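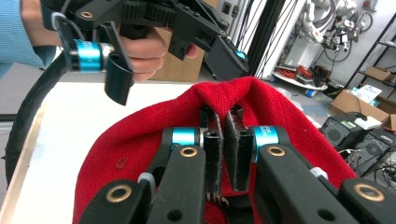 Figure 1. Two hand-held grippers and the red knit at the bench. Look at the grip lining on the finger pads before you read on.

Week 4 notes: slip, snag and the trial that looked fine

Okay, so I promised last week I'd write up the knit fault properly, since half of you were in the other stream when we talked about it and the whiteboard got wiped. These are my notes more than a polished handout, so if something's muddled, come and tell me.

Background first. The Olside exercise asks you to demonstrate a soft-goods task by hand, using a pair of hand-held grippers, and the recorded demonstrations go on to train the arm. Rigid objects are pretty forgiving. Cloth is a different animal, and knitted cloth is the worst of the lot (I say this as someone who has lost whole afternoons to it).

What went wrong

In March, Tadeo Villalba and Aisling Madigan recorded a batch of 300 demonstrations of pick up, hand across, put down. The logs looked lovely. Finger width closed when it should, opened when it should, no dropouts. We trained on the lot and the arm learned to do something very odd: it would close on the knit, lift, hand across, and then refuse to let go. Or to be fair to it, it did let go. The fingers opened all the way and the knit stayed put, hanging off one pad by a few loops of yarn. Then the arm carried on with the rest of its motion and dragged the thing over the side of the bench.

My first guess was the controller. Wrong! My second guess was calibration, and I burned a fair bit of time on that one too. It was Aisling who went back through the video with the sound off and a cup of tea and spotted the little flick. When a human operator feels yarn catch on the lining, they give the wrist a tiny shake to free it. You don't decide to do it and you don't remember doing it. It was all through the recordings, but it came after the finger width had reached fully open, and our trimming script cut each demonstration 60 frames after that point. In a good share of them the flick fell outside the cut. So the arm was trained on releases with the important bit lopped off.

Two faults, then, stacked on top of each other. The lining on the pads had gone fuzzy and was catching on the yarn, and the trim hid the operators' fix for it. Either one by itself we'd probably have noticed.

Why the log didn't catch it

Have a think about what the log records. Finger width, pose, time. There's no channel for "is the cloth still attached to me". Fully open got treated as released, and those are separate events. Facundo Escobar has a nice way of putting this in his Veliretti notes, where he calls the first one a command state and the second an object state, and I'd like you to use those terms in your reports.

Same trouble at the other end, by the way. Closed fingers don't mean a good grasp. With bunched-up fabric you can have a decent fold between the pads or you can have one thin layer that's about to slide out, and the width reading can be near enough the same.

The safety side

A dragged hat is funny. A dragged hat that wraps a cable is less so, and cable runs near a moving arm are the part of this I lose sleep over. On one of the bad runs the arm pulled the knit across a lead and kept going until Ignacio Medina hit the stop. No harm done, but he was reaching past the arm when it started, and he shouldn't have been. I was standing right there and I didn't say anything, so that one's on me as much as him.

What we do now

Run a fingertip over both pads before a session. If the lining feels furry, swap it and write it in the bench book.

Trim on the object, not the finger width. The Kordestani script has a flag for this; it's off by default, so turn it on.

If you feel a snag, say "snag" out loud. The audio is kept and we can search it later.

Stop button within reach of the person who is not operating. Hands stay outside the tape while the arm is powered.

After 3 snags in one session, stop recording and change the pads.

For the tutorial

Read Josefina Ulloa's Drilavwood report, mainly the section on release failures. Then take one of your own recordings and find a moment where the command state and the object state disagree. Bring the clip and a paragraph on how your trimming would have treated it. Rough is fine, and pairs are fine too, just put both names on it.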